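Notebook, April, started a bit after lunch

Second session with the Fito gripper kit, the one Sorkach wants us to keep or send back before the trial runs out. I like it more than I did last time! The fingers bolt on with 2 screws each, the wrist camera came up on the first try, and the manual (translated in Pullach, by the look of the cover sheet) has finally started making sense to me.

Today was tubs. Ingeborg Kofler wants to know if the padded fingers can take a big round plastic one by the rim, wet, without us hand-tuning every approach. I set the grip force to 500 on their scale, whatever that means, and slowed the wrist to 60 percent. Droplets all over the inside of the plastic, and the glare off the wet patches is pretty fierce in the wrist view.
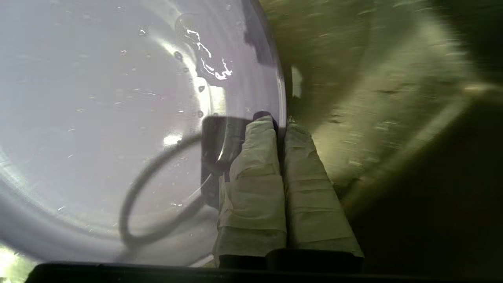
Stuff to ask Fito

The padding first. It creases, and I'd love to know if they sell a smoother sleeve or if everybody just wraps their own (Van Dusen's kit had molded tips, but it cost us a fortune in spares). Then the quote: 1348 for the full set, and I can't tell if the spare fingers are in there or extra. Also whether we can lock the camera exposure, I dug through the menus and gave up.

Support says up to 2 days for a reply. Ingeborg has the login if anybody wants to chase them before I'm back at the bench. Log is saved under "tub rim, wet".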